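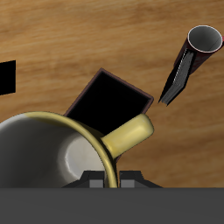 Segundo a nota deixada à margem da entrada anterior, o fendilhado do vidrado mate é um problema da massa e mexer na receita do vidrado é perder tempo: a Mussa branca estaria a ser cozida abaixo da maturação, fica porosa, absorve humidade e incha. A nota pede ainda que se meça a absorção antes de pesar mais um grama de sílica.

Caderno de oficina, vidrados
30 de janeiro de 2019
Projecto Trando, louça de mesa, série de ensaios sobre fendilhado

Aceito a objecção em parte. Há dois fendilhados diferentes e temos estado a registá-los na mesma coluna. O imediato aparece à saída do forno ou nas primeiras horas e indica um vidrado com dilatação superior à da massa. O retardado aparece semanas depois e indica expansão da massa por humidade. Os registos de julho não distinguem um do outro, só dizem "fendilhou". Ficam sem uso para esta discussão.

A partir de hoje a coluna passa a ter: FI (imediato, até 24 horas depois de abrir o forno), FR (retardado), FT (só depois de choque térmico).

Absorção

Provetes: barras da Mussa branca, sem vidrado, cozidas junto com as peças, uma por prateleira. Secagem em estufa a 110 graus até massa constante, pesagem, fervura durante cinco horas, repouso na mesma água até ao dia seguinte, passar pano húmido, pesagem imediata.

Prateleira de cima: 2,9 %
Prateleira do meio: 2,1 %
Prateleira de baixo: 3,8 %

O valor da ficha da massa para cone 6 é inferior a 2 %. Nenhuma das três barras lá chega. A do meio fica perto. A de baixo está claramente subcozida, o que concorda com o cone testemunho dessa prateleira, que dobrou menos do que os outros dois.

Portanto a nota tem razão quanto à prateleira de baixo. Não explica as peças do meio, que fendilharam à mesma, e fendilharam cedo: ouvia-se estalar ainda com as peças mornas. Isso é FI e a porosidade não o produz em tão pouco tempo.

Forno

O contador de horas do forno pequeno marca 496 desde a última troca de resistências. A resistência inferior mede mais do que as outras a frio; a diferença não é grande, mas vai no sentido esperado. O controlador Warner lê um único termopar, colocado a meia altura, e por isso corta quando o meio está pronto, sem saber nada do fundo.

Programa usado:
60 graus/h até 120, patamar de uma hora
100 graus/h até 600
150 graus/h até 1100
60 graus/h até 1215, patamar de 15 minutos
Descida livre até 1000, depois 80 graus/h até 760, depois livre

A descida controlada é para o mate. Sem ela o vidrado sai acetinado, quase brilhante. Não mexer nesse troço enquanto se ensaia a dilatação, senão mudamos duas coisas ao mesmo tempo.

Alteração ao programa: patamar final de 15 para 35 minutos. Temperatura máxima igual. Pretende-se dar tempo ao fundo sem passar o cimo. Se a barra de baixo continuar acima de 3 %, troca-se a resistência e repete-se.

Lote de vidrado

Lote preparado de manhã, receita base com a frita Tellness:

Massa seca total: 1816 g
Água: 2185 g
Peneira: malha 80, duas passagens
Densidade medida no copo de 100 ml: 1,39

Verificação pela fórmula de Brongniart. Com densidade média dos sólidos de 2,6, um peso de 138,8 g por 100 ml dá 63 g de matéria seca por 100 ml. O cálculo directo, a partir das massas pesadas e do volume somado, dá o mesmo. A balança está boa, e não se perdeu material apreciável na peneira.

A suspensão está mais fluida do que a do lote anterior com densidade idêntica. Suspeito da bentonite, que desta vez foi misturada a seco com o caulino e não hidratada de véspera. Correcção: umas gotas de solução saturada de sulfato de magnésio, a agitar, até o vidrado parar de rodar com um pequeno recuo quando se tira a vareta. Não anotei o número de gotas. Anotar da próxima vez.

Variantes

Base dividida em quatro porções por pesagem da suspensão, sílica adicionada em função da matéria seca calculada:

V0: base
V1: base + 3 partes de sílica
V2: base + 6 partes de sílica
V3: base + 9 partes de sílica

Água acrescentada em V1, V2 e V3 até voltar à densidade da base. Cada variante peneirada de novo depois da adição. Sílica malha 325 em todas.

Não se tocou na alumina. A relação sílica/alumina sobe de V0 para V3, e é de esperar que o mate se vá perdendo. Se V3 resolver o fendilhado mas sair brilhante, a via seguinte é subir sílica e caulino em conjunto e compensar a fusão com um pouco de boro, à custa de parte do feldspato sódico. O sódio é o primeiro suspeito de qualquer maneira: a receita tem muito, entre o feldspato e a frita.

Aplicação

Imersão de três segundos, chacota a cone 06, peças limpas com esponja húmida e secas. Canecas e taças pequenas, mais um azulejo por variante. Espessura medida com agulha no fundo interior e a meia altura do exterior.

Nas canecas o interior fica sempre mais carregado do que o exterior. Enche-se, roda-se, despeja-se, e o que escorre na viragem acumula no raio entre a parede e o fundo. Na medição da agulha o raio chega quase ao dobro da parede. O fendilhado das peças anteriores começava precisamente aí. Para separar o efeito da espessura, metade das canecas de cada variante levou o interior despejado de uma vez e sacudido, e a outra metade foi despejada devagar, como é hábito. Marcadas no pé com óxido de ferro: S para sacudida, L para lenta.

Rebordos: o vidrado fica fino na aresta. Passar o dedo seco para arredondar antes de cozer, sem retirar material. Em duas taças retirei e ficaram postas de lado.

Ensaios depois da cozedura

1. Inspecção à lupa com luz rasante, à saída e 24 horas depois.
2. Tinta da china diluída no interior, uma hora, lavar, secar, inspeccionar de novo. A tinta entra em fendas que a lupa não apanha no mate.
3. Choque térmico: estufa a 150 graus, meia hora, imersão em água fria da torneira. Tinta outra vez. Se passar, repetir a 160 e a 170.
4. Uma peça de cada variante para a panela de pressão, para forçar a expansão por humidade. Só as que passarem o ponto 3, as outras não dizem nada.

Quanto ao ponto 4, a dúvida levantada na nota sobre a massa fica respondida com mais segurança se o ensaio incluir peças da prateleira de baixo e da do meio com a mesma variante. A distribuição no forno foi feita assim: V0 e V2 em todas as prateleiras, V1 e V3 só no meio e em cima. Não cabia tudo.

Também se vai partir uma caneca de cada para ver a interface na fractura. Com lupa de 10x vê-se pouco, mas distingue-se se há camada intermédia ou se o vidrado assenta sobre a massa com uma linha nítida.

Risco no sentido contrário: sílica a mais e o vidrado passa a comprimir demasiado, salta nos rebordos e nas asas. Verificar V3 nessas zonas antes de beber ou servir seja o que for nela. Passar a unha e depois uma espátula de madeira pelo rebordo. Lascas finas em aresta viva contam como reprovação, mesmo que o interior esteja perfeito.

Dilatação calculada

Os valores da folha de cálculo, em unidades de dez à menos sete por grau:

V0: 74
V1: 72
V2: 70
V3: 68

Servem para ordenar as variantes, não para decidir. Os coeficientes aditivos pressupõem vidro homogéneo e isto é um mate com cristais formados na descida, que têm dilatação própria. A experiência anterior com esta massa é que os brilhantes calculados abaixo de 69 não fendilham. Para o mate não há referência nossa.

A análise da frita usada no cálculo é a da ficha que veio com a saca antiga. A saca nova da Tellness trazia só etiqueta. Pedir a ficha do lote.

Pendentes

Medir as três resistências com o forno frio e registar os valores a sério, com data e temperatura ambiente.
Colocar cones nas três prateleiras, atrás e à frente. Até agora só à frente.
Hidratar bentonite para o próximo lote.
Refazer a etiqueta do balde V2, que ficou ilegível com o salpico.
Separar os azulejos de julho que ainda têm marca. Dá para lhes aplicar tinta agora e saber pelo menos quais estão fendilhados, embora não se saiba desde quando.
Confirmar se a massa da saca aberta é do mesmo lote das barras de absorção. As barras foram cortadas de um bloco que já estava na bancada, sem etiqueta.

Este último ponto é desagradável. Se o bloco for de outro lote, os 3,8 % da prateleira de baixo continuam a valer como sinal do forno, porque as três barras saíram dele, mas a comparação com as canecas deixa de ser directa. Cortei mais três barras da saca aberta e vão nesta fornada, ao lado das outras três do bloco antigo.

Forno carregado e fechado às 18h. Arranque programado para a noite. Abrir só abaixo de 80 graus, mesmo que haja pressa: da outra vez abriu-se a 140, e uma parte dos estalos pode ter vindo daí.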